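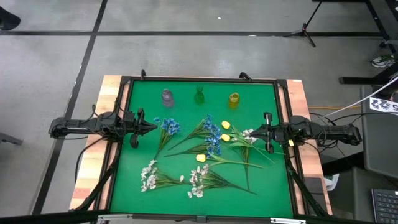

Drolora 양팔 키트를 사면 꽃꽂이 데이터도 딸려 오나요?
데이터는 별도 다운로드이고, 키트 구매자에게는 무료입니다. 상자 안에는 팔 두 대와 케이블, 그리고 두께만으로 사람을 겸손하게 만드는 설명서가 들어 있습니다.

Drolora 꽃병 세트 데이터 카드
관리: Marion Ritchie (Jardine 연구지원팀)
최종 수정: 2024년 4월 8일 월요일

개요
Jardine이 판매하는 Drolora 키트로 조화를 꽃병에 꽂는 원격조작 시연 모음입니다. 파란 꽃, 노란 튤립, 흰 꽃을 작업면에 흩어 놓고 유리 꽃병 세 개를 먼 쪽에 한 줄로 세운 상태에서 시작합니다. 꽃병은 보라 회색, 초록, 호박색입니다. 작업면도 초록이라 가운데 꽃병은 배경에 꽤 잘 녹아듭니다. 분할 모델을 쓰실 분은 각오하고 오시기 바랍니다.

규모
에피소드 3723개
학습용에서 따로 떼어 둔 평가용 1075개 (위 숫자에 포함되지 않음)
조작자 37명
실패로 표시된 에피소드 118개 (삭제하지 않았음)

파일 구성
episodes/ 관절 각도, 그리퍼 개폐값, 고정 카메라 영상
labels/ 꽃 색과 목표 꽃병, 성공 여부
splits/ 학습·평가 목록
tools/ 재생 스크립트. 창을 닫으려면 q를 두 번 누르세요. 한 번으로는 안 됩니다. 고칠 예정입니다.

지시문
"노란 튤립을 호박색 꽃병에 꽂아라" 같은 한 문장입니다. 3월에 Bunar 판 지시문과 합치면서 "노란색 꽃병"이라는 표현도 섞여 들어왔습니다. 같은 꽃병입니다. 색 이름을 놓고 벌인 회의록은 싣지 않았습니다.

알려진 문제
- 줄기가 겹치면 한 송이를 집으려다 두 송이가 따라옵니다. labels의 multi_pick 값을 확인하세요.
- 다발에서 떨어져 나온 작은 꽃송이는 라벨이 없습니다. 로봇에게도 장애물로 알려 주지 않았습니다.
- 팔 위로 고리 진 전선이 그리퍼를 가리는 구간이 있습니다. 키트 홍보물에는 "깔끔한 배선"이라고 적혀 있는데, 그 문구는 저희 팀이 쓰지 않았습니다.
- 힘 센서 값은 없습니다. 해당 센서는 상위 모델인 Posley에 들어가며 가격도 그에 맞게 올라갑니다.

권장하지 않는 용도
생화 취급 성능을 주장하는 근거로 쓰지 마세요. 조화는 꺾여도 항의하지 않습니다. 꽃꽂이의 미적 평가에도 맞지 않습니다. 성공 판정은 줄기가 꽃병 안에 들어갔는지만 봅니다.

라이선스와 문의
연구와 사내 평가에는 자유롭게 쓰실 수 있습니다. 재배포하려면 이 카드를 함께 넣어 주세요. 오류 신고에는 에피소드 번호를 꼭 적어 주세요. "그 파란 꽃 나오는 거"로는 찾기 어렵습니다.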